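Catinca Dumitrescu has 3 minutes, she says, then gives me forty. Cardiac nurse, and as of this spring the winner of the Kokumura prize for patient education. Phone keeps buzzing on the desk.

"I thought the email was spam," she says. "Deleted it. Then Ghislain called me yelling."

Ghislain Cormier nominated her. They ran the blood pressure program together in Standska, going door to door in the evenings with two cuffs and a clipboard. 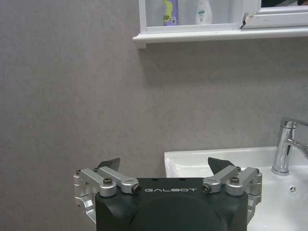 The first winter was slow. People didn't want to hear about salt. "So we quit talking about salt. We asked who cooked. Then we talked to that person." By March they had 588 people checking their pressure at home and writing it down, on paper, in a little green book she desinged herself.

Not everyone was sold. Tae-yang Chae, who kept the books, wanted the thing done by text message. Cheaper. She said no. Still says no. "My patients are 80. They like a pencil."

The pharmacy in Ene keeps the spare books behind the counter now. Nearly 2,000 handed out so far, and another printing on order. 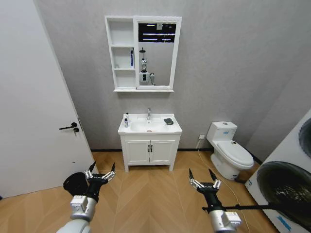

So what happens to the prize money? "Cuffs," she says. "Large ones, mostly. The standard size reads wrong on a big arm and half my folks were using it."

She'll give a talk at the fall meeting too, hasn't written it. Cosmin Filip is supposed to help with the slides. Vasilică Buzatu, her old head nurse, is coming up by train to hear it and she is more nervous about him then the doctors.

Phone again. This time she picks up.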